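Lutz Albers on dining tables, gravy and saying no
October 11, 2024

I got to Lutz Albers's workshop early, and he already had coffee on. He builds dining tables under the name Flistudier, and he talks about them the way my uncle talks about fishing (fondly, and for a long time).

"People come in and ask for a table that seats 8," he told me. "I ask how many eat there on a normal night. They say two. So we start again."

He's been at it for 31 years, first at a cabinet shop called Wegener and then on his own. I wanted to know what's changed, and he went straight to color! Customers are coming back to dark, reddish wood after years of asking for everything pale. 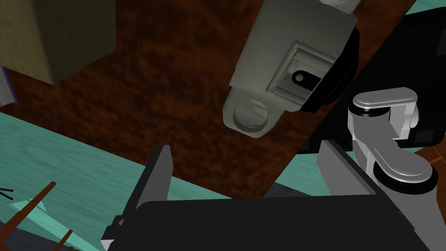
A dark reddish-brown wooden tabletop.

"My mother's table was that red-brown," Lutz said. "You could spill gravy on it at noon and find it at supper." He laughed at that for a good while. He still likes an oil finish best, though he'll use something tougher if there are small kids in the house, and he won't argue with parents over it.

We got onto size, which is his favorite complaint. His own rule is 60 centimeters of edge per person, and he's turned down jobs over it. One couple from Pismont wanted a huge table in a narrow room, with a bench down one side.

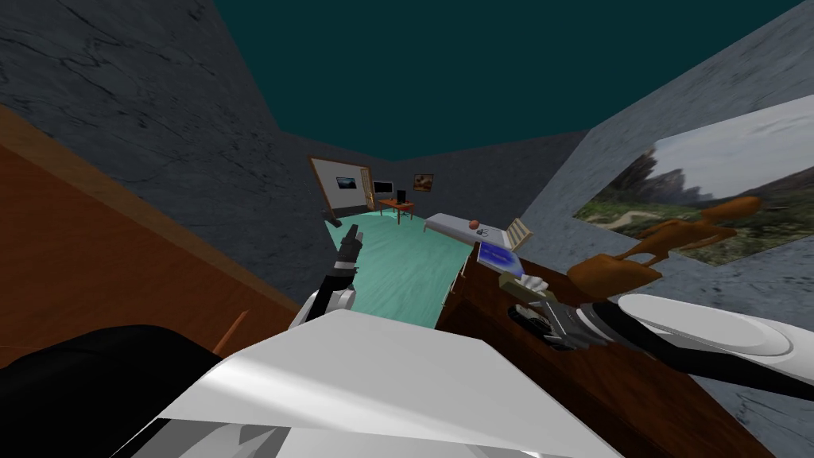
"I taped it out on their floor and asked them to carry a roast past it," he said. "They called me in December and ordered the small one."

I asked if he'd ever take on help. He had an apprentice once, a good one, who left for Zultgate and now makes staircases. They still swap lumber, and they still disagree about glue.

Before I left he made me sit at his own kitchen table, which wobbles. I asked when he was going to fix it. "After yours," he said, and I hadn't even ordered one yet.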